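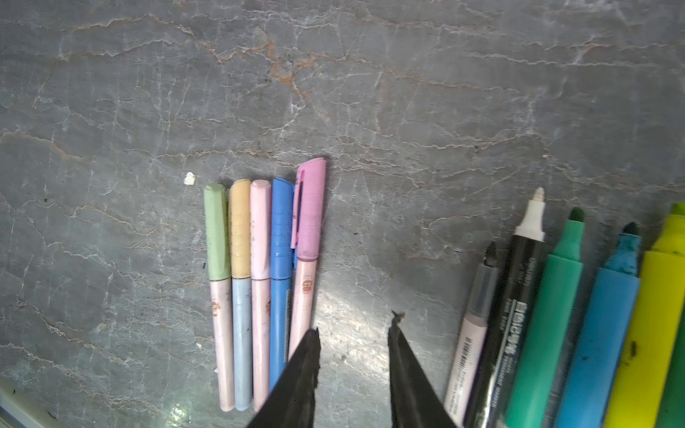
Session 4: Taking notes by hand, and what to do with them afterwards

Hello again. These notes go with the September session on handwritten notes, so if you missed it, read them through before we meet next time and have a go at the exercise near the end. If you were there, most of this will be familiar, apart from the bit on abbreviations, which I rushed through at ten to four while everybody was putting their coats on.

Where we'd got to

Last time we talked about reading with a purpose, and several of you said the same thing to me afterwards: the reading is fine, the purpose is fine, but a week later you open your notebook and can't make head or tail of what's in it. I have notebooks like that myself. I still have one from my first year as a student, 53 pages on the history of the postal service, and I couldn't tell you which parts came from the lecturer, which came from a book and which I made up on the bus.

So this session is about making notes that a slightly tired version of you can use later on.

Getting the page ready

Before anyone starts talking, write three things at the top: the subject, who is speaking, and the question you hope to have answered. The question can be a rough one. "Why did the Mellton canal close?" will do nicely. Then draw a line down the page about a third of the way in from the left. The wide side is for notes during the lecture. The narrow side stays blank until later (please do leave it blank, I saw a lot of you filling it with overflow).

Along the bottom, keep a strip a few lines deep. That's for the summary.

If you've met the Cornell method, you'll know this layout already. I've changed very little, except that I like the question at the top. Aranka Illés, who taught me, wouldn't let us open a textbook until we'd written one, and I grumbled about it for a whole term and have done it ever since.

While you're listening

Don't try to get every word down. You can't write as fast as people talk, and if you try you'll stop listening by the second paragraph. Wait for the end of a thought and then write it in your own words, as short as you can. It feels risky at first! You'll sit there with your pen in the air thinking you're missing something, and you will miss the odd thing, and you can ask about it.

Do copy exactly: names, dates, definitions, formulas, and anything the speaker says twice. Put speech marks round anything word for word. I can't say this strongly enough. If you quote from your notes in an essay and you've lost track of whose words they were, that's a problem for you and for whoever marks it.

Leave gaps. A blank line between ideas costs nothing, and you'll want the room when the speaker comes back to something twenty minutes later.

Abbreviations

My own list has 11 on it and I wouldn't go much higher than that. Past a certain point you spend longer remembering the code than you'd have spent writing the word. A few of mine:

w/ – with
bc – because
→ – leads to
≠ – is different from
C19 – nineteenth century
?? – check this, I don't believe it
Q – my question, not the speaker's

Make up your own for words that belong to your subject. Duyên Khổng in last year's group was doing food history and used "f/d" for fermented, with a key on the inside cover of the notebook. The key is the part worth copying. Write yours down somewhere, however obvious the letters seem today.

Colour

I get asked about this every year. My view is that you should write in one colour during the lecture and bring in a second when you go back over it. That way you can see at a glance what was said and what you added. Choosing colours as you go along is lovely and relaxing, and I've done it myself, but it's very easy to end up with a beautiful page and no memory of what the talk was about.

Highlighters come last of all. Highlight after the second reading, and if more than a line or two per page is bright yellow, go back and be stricter.

Going back over it

Try to do this the same day. Read through the wide column and put a word or a short question in the narrow one next to each idea. Then cover the wide column with a sheet of paper and see whether you can answer your own questions out loud. (On the train I do it under my breath.) Anything you can't answer gets a mark, and you look at those again in 2 days' time.

Then write the summary in the strip at the bottom. Two sentences, in plain words. If you find you need six, you probably had more than one topic and ought to have started a new page.

The whole thing takes me about 13 minutes for an hour's lecture. It was a good deal longer when I started, so don't be put off.

Exercise

Read the Muston extract in your pack, the one on market towns. Take notes on one side of a page using the layout from today. Put it away overnight. The next day, using only the narrow column, explain the extract to somebody who hasn't read it – a flatmate, your mum, whoever will sit still. Then note down on the back:

What did they ask that you couldn't answer?
Was the answer in your notes, in the extract, or in neither?
What would you leave out if you did the page again?

Bring the page with you. Messy is fine, I'm not marking handwriting. If you normally type your notes, please do this one on paper all the same and we'll compare the two next session.

For next time

We'll be looking at turning notes into an essay plan, so bring something you're really working on, plus loose paper and scissors if you have them.

Study Skills handouts | Questions: ask in class or leave a note at the Mellton library desk | © Mellton Study Skills | Back to top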